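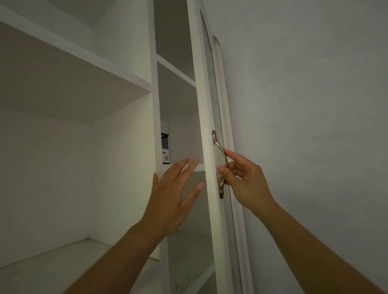
Um armário embutido branco, com quase todas as prateleiras ainda por ocupar.

Há uma pressa que conheço bem, porque a tive durante anos: a de encher. Vê-se uma prateleira livre e a mão vai logo à procura de qualquer coisa para lá pôr, uma jarra, uma pilha de toalhas, a caixa dos cabos que ninguém em casa sabe a que aparelhos pertencem. Venho hoje defender o contrário, com a paciência de quem já arrumou muito armário e desarrumou outros tantos: deixem as prateleiras vazias durante uns tempos.

Quando nos mudámos para a casa de Zovcombe, em dezembro, o armário grande estava cheio ao fim da primeira tarde. Fiquei orgulhosíssima! Na primavera já não encontrava a toalha de Natal da minha mãe, que afinal passara o inverno atrás de um fondue que usei uma única vez, e mal. Tirei tudo para o chão do corredor e contei, por teimosia, 123 objetos. Fiz a lista num caderno e ainda o guardo – na gaveta da cozinha, não no armário.

A minha amiga Antigoni Stergiou acha que exagero. Para ela, um armário vazio é espaço pago e desperdiçado, e tem um argumento que me custa rebater: numa casa pequena, o que não cabe atrás de uma porta acaba em cima de uma cadeira. Concordo com a cadeira, tenho uma dessas. Mas uma prateleira funda e larga engole as coisas pequenas, e o que fica ao fundo deixa de existir até à mudança seguinte. Prefiro que esse espaço fique para o que é volumoso e sai de lá muitas vezes, como os cobertores ou a mala de viagem. Os nichos estreitos, esses sim, são bons para miudezas, desde que se lhes chegue sem banco.

Depois há a questão dos cestos. Gosto de cestos, Deus me perdoe, e gosto sobretudo dos de rede, onde se vê o que lá está dentro sem os tirar do sítio. O meu erro foi sempre comprá-los primeiro e procurar-lhes serventia depois. Cheguei a ter 12, quase todos a guardar outros cestos. Agora espero até saber o que quero guardar, meço a prateleira (a profundidade também, que é onde me engano) e só então vou à loja.

Quanto aos riscos e às marcas no branco, confesso que lhes ganhei amizade. Passo um pano húmido, o que sai sai, e o resto fica. Forrar tudo a papel, como se fazia em casa da minha avó, dá uma alegria enorme durante duas semanas e depois os cantos começam a enrolar.

O meu armário tem hoje uma prateleira inteira livre, à altura dos olhos, e lá em casa já me perguntaram até quando. Respondi que talvez até ao outono – e ontem, ao fim da tarde, tirei de lá um guarda-chuva.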